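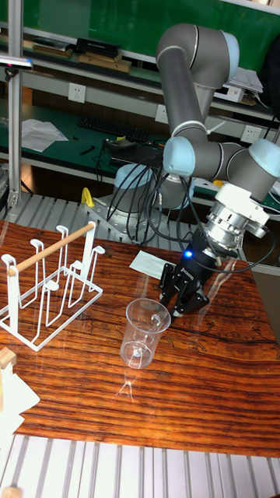 Sirkia Tabletop Recording Station

The Sirkia station is a complete work place for recording examples of hand tasks with a robot arm. You bring the task and the objects, and the station gives you episodes that are ready for training. It is made for small groups who want to teach an arm by showing, and who do not want to spend the first months on cables and clocks.

What one station includes

Six-axis arm with mounting plate and base
Multi-fingered gripper with wrist bracket
Aluminum frame with a place for a fixed camera
Glove controller for the operator, left or right hand
Foot pedal for start, stop and discard
Recording computer with the Uchida software already installed

The table top is not included. Most customers use their own, and we think this is better, as the system then learns on the surface where it will later work. Shiny wood is possible, but please record with the same lamps that you will use after.

How the recording goes

The operator wears the glove and moves the arm through the task, for example taking a cup by its handle and hanging it on a rack. One press of the pedal starts the episode and a second press closes it. A long press discards it. Joint positions, finger positions and camera pictures are saved with one common clock, so there is no need to align them afterwards.

For a first cup task we recommend 80 episodes with 2 operators. Move the cup a little before each episode and turn the handle to a different side. Tomoyo Imai, who prepares our training days, also asks operators to keep the slow and clumsy episodes if the task was finished — a system that has seen only perfect grasps does not know how to correct a bad one.

Specifications

Maximum episode length: 154 seconds
Finger joints recorded: 16
Export: one folder per episode, with video and a plain table of joint values
Power: normal wall outlet

Delivery and support

Stations are built in our Dimcombe workshop. Installation and one training day are in the price. For questions before ordering, please write to Vitalii Kostiuk in sales. For spare finger joints and gloves, see the parts page.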